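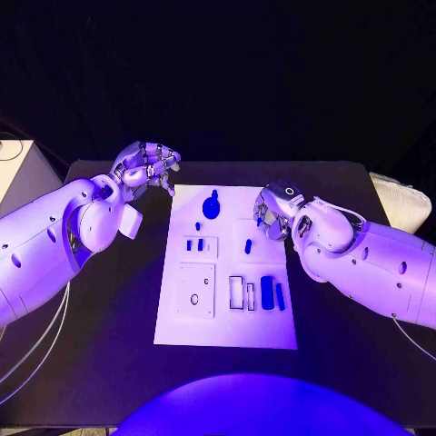 Porque convém fixar as peças pequenas sobre uma placa branca antes de iniciar a montagem?

A placa delimita a área de trabalho e oferece um fundo uniforme, contra o qual as peças de pequena dimensão se distinguem com menor esforço. Facilita também a reposição da disposição inicial entre ensaios.

3.2 Disposição das peças e iluminação

Figura 4. Placa branca retangular com peças pequenas, ao centro de um tampo quadrado escuro, sob luz violeta-azulada.

O protocolo segue, com alterações menores, o procedimento de Baudry para tarefas de bancada. A placa é colocada ao centro do tampo e as peças são repostas nas posições de partida antes de cada ensaio. Foram definidas 17 disposições, agrupadas em três níveis de dificuldade segundo a distância entre peças vizinhas. Cada disposição foi repetida nove vezes.

O contraste entre a placa e o tampo foi o critério principal na escolha dos materiais. Nos ensaios preliminares com a base Stindska, de acabamento cinzento, o contorno das peças claras confundia-se com o fundo – sobretudo nas peças sem aresta marcada. A placa branca resolveu o problema para as peças escuras, mas agravou-o para as translúcidas, que foram retiradas do conjunto Tandus.

A iluminação colorida introduz uma limitação adicional. Sob luz violeta-azulada, a superfície branca tende a saturar e a cor deixa de ser um indício fiável para a separação das peças. Por esse motivo, a classificação por cor foi excluída da análise e mantiveram-se apenas a forma e a orientação. A iluminância no plano da placa foi ajustada para 500 lux no início de cada série – valor verificado de novo após qualquer deslocação do tampo.

Tempo de leitura: 3 min

Artigos relacionados
Mathis Baudry – Reposição manual de peças em tarefas de bancada
O conjunto Chauvin: geometria e tolerâncias
Ensaios de contraste na bancada Stedgate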